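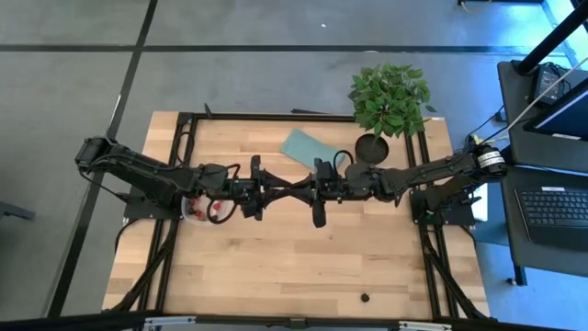
Page last changed: August 14, 2021

Search this site
Enter a keyword Go

On the Keeping of Soft Fruit

The purpose of this entry is to set out the practice followed in my household for the receipt, sorting and storage of soft fruit during the summer months. It replaces an earlier entry, written in May, which dealt with strawberries only and which several readers found too brief. Blackberries are now included. Raspberries will be treated separately.

Fruit is purchased on Saturday mornings from the market at Brorbridge. Containers are not opened in the car. On arrival they are placed on the table, on the wood itself, with a clean towel within reach. I have been asked whether a tray should be used. A tray is permitted but has not been found necessary on a butcher-block surface, provided that the surface is wiped promptly. Strawberry juice left overnight on pale wood will leave a mark, and the mark on my own table dates from before these rules were adopted.

Strawberries are best kept in a clear container, so that the condition of the lower layer may be checked without disturbing the upper one. The lid should be left slightly open in the refrigerator. Fruit intended for the same day may remain on the table, away from direct sun. Strawberries should not be washed until they are to be eaten, and the green tops should be left in place until after washing. Ms. Ginevra Messina, with whom I have corresponded on this subject for some years, removes the tops first. We have agreed to differ.

The towel requires a word. It should be of plain cotton, laundered without fabric softener, and folded before use so that fruit may be set down on a double thickness. I keep 7 for this purpose and do not use them for dishes. Light colors are preferred, as a stain is then seen at once and may be treated with cold water.

Blackberries must be handled singly. This is the point on which I receive the most objections, and I accept that it is slow. A blackberry that is poured from its container will be bruised by its neighbors, and one bruised berry is sufficient to spoil those it touches. 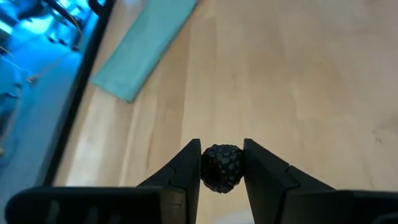 Each berry should be taken at its widest part, with even and light pressure from both sides, and lifted straight up. It should not be rolled. A sound berry is nearly black all over and has a slight shine. A berry that is dull, or that shows red at the stem end, may still be used for cooking and should be put to one side. Any berry that leaves juice on the fingers belongs in the same group. Berries showing mold are to be discarded together with those in direct contact with them.

A household container can be sorted in this manner in around 17 minutes. Last summer I kept a tally in a notebook and recorded 3,320 blackberries between the first picking and the last, of which the greater part went into the freezer. For freezing, the berries are laid on a flat sheet in a single layer, not touching, and transferred to bags once firm. I pack 40 to a bag. This quantity suits a small pie dish and is a matter of convenience only.

Two further questions were received. The first concerned potted plants near the fruit table. I see no objection to a healthy plant, although it should be watered at another time of day and inspected for small flies. Should flies be found, the plant is to be moved and the fruit covered. The second concerned vinegar rinses. I have tried them on strawberries and found the results acceptable, but the fruit must be dried completely afterward, and I have not continued the practice.

Corrections to this entry may be submitted through the contact page. I am grateful to Roya Alipour for pointing out that the May version gave no guidance on lids.

Recent entries
Strawberries: A Short Note
Cotton Towels and Their Care
Treatment of Stains on Unfinished Wood
The Saturday Market at Brorbridge
Freezer Labels, Revised
Stone Fruit: Ripening on the Counter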